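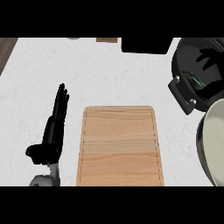
Figure 7. The simulated kitchen counter from the open-day station, with one hand inside the pot and the other raised beside the cutting board.

5.2 What visitors did with the kitchen station

We ran the open day on 10th September in the Bondholm building, and I'll admit I went in expecting people to crowd around the hardware and walk right past the screens. The kitchen station (Figure 7) ended up with the longest line of the afternoon. Part of that was where Yolanda Kasprzak had put it, right by the coffee, but I think people also just like a kitchen. You don't have to tell anyone what a pot is for.

The task was the pot task from Section 3: get the dark green item out of the pot and bring it over to the cutting board. Visitors drove both arms through the Stimix controllers, after a walkthrough that Khải Nghiêm had cut down in August to almost nothing – grip, let go, reset, go. We left the rest of the counter as it was in the earlier sessions, bowl included, so the runs could be compared with those of our trained operators.

In all, 38 people took a turn, and 11 of them finished the task on their first try. That's lower than I'd hoped and a good bit higher than Khải had predicted (he owes me lunch). The trouble was nearly always in the pot. The black hand against the dark inside of the pot is hard to read, as the figure shows pretty well, and several visitors told us they couldn't tell where their fingers ended and the wall began. One man kept tilting his head to look around the rim, which does nothing at all when your viewpoint is fixed! We heard the same complaint from operators during the pilot and wrote it off as something practice would cure. I'm less sure of that now.

The other thing I noticed was how often the left arm got forgotten. People would park it by the board, fingers straight, and put all their attention into the right. When Yolanda suggested using both, most were surprised they'd had a second arm the whole time. Only seven visitors moved it on purpose before she said anything. We hadn't planned to look at this, so there's no proper measure behind it, only her notes from the station and whatever I scribbled between turns.

Control lag was set at 800 ms for the last group of the day, to match the slow condition in Section 4. I wouldn't lean on those runs much. The room had gotten loud by then, folks were giving each other advice, and a couple of them had already watched three or four turns from the line – so they weren't really beginners anymore.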